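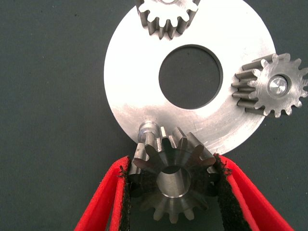
Gripper keeps letting gears rotate before they go on the plate, any ideas?

Posted in Student Robotics, May 30, 2021

zillau_team2

Hi all, we're doing the gear assembly task for our club project. Arm has to pick up gears and put them on a flat metal ring plate, planet gear style. Wrist camera, two printed fingers (red, black fuzzy pads glued on the inside). Club is at Zillau, second year doing this, first year with metal parts. Last year was all plastic and much easier!!

Problem: the gear gets picked up OK but somewhere on the way it turns a bit in the fingers. Then the teeth don't line up with whatever it has to mesh with and the arm just pushes down until the force limit trips. Log from yesterday says it stopped at step 1544, every single time within a couple steps of that.

Things tried
- closing harder (pads squash, no better)
- going slower
- new pads, same stuff
- wiping the gears with alcohol, maybe helped, hard to tell

Demo is soon and we'd like it to do 3 gears in a row without somebody hitting the stop button. Is it the pads or the fingers or our code? Code is in Python, can post it if anyone wants but its a mess.

Hicham Younis

Pads, probably. Soft fuzzy stuff is fine for holding but it lets a heavy part roll. We had the same with the Jamside kit in our class. What fixed it for us was thin rubber sheet, the kind for lining drawers, and a shallow V cut in each finger so the teeth sit in it. Print the V a little wide and test it with a gear by hand before you bolt anything on.

Also where are you grabbing it? If you're low on the teeth the weight is all above the fingers and it wants to tip. Try for the middle of the thickness.

Other thing, don't just push down. Go down till you feel contact, back off a hair, then twist the wrist a small amount each way while pressing lightly. Teeth drop in on their own most of the time. Our loop gives up after 2 tries and goes back to regrab. Dont skip the regrab, a bad grip never gets better by wiggling.

And check the step number thing. If it always stops in the same place that's likely just where contact happens, so not a seperate bug.

Cyrill Rüegg

did you calibrate the camera after changing the fingers? ours at Cáceres was way off in December and we blamed the grip for weeks. turned out someone bumped the bracket

zillau_team2

@Cyrill no we did not. will do that first.

@Hicham thanks!! Rubber sheet we can get tomorrow. V shape means reprinting, printer is busy with the other team till Tuesday, so wiggle code first then fingers. How far do you twist each way? And is the force limit the same during the twist or lower?

Hicham Younis

Half a tooth each way is plenty, more than that and you're just hunting for the next gap. So work it out from your tooth count. Lower force yes, I'd start at half of what you use for the push and go up if it never drops. Keep one hand near the stop the first few runs.

Edit: forgot, save a wrist camera picture right after each pick. 100 of those in a folder and you'll see fast if it's turning in the lift or was already crooked when it closed.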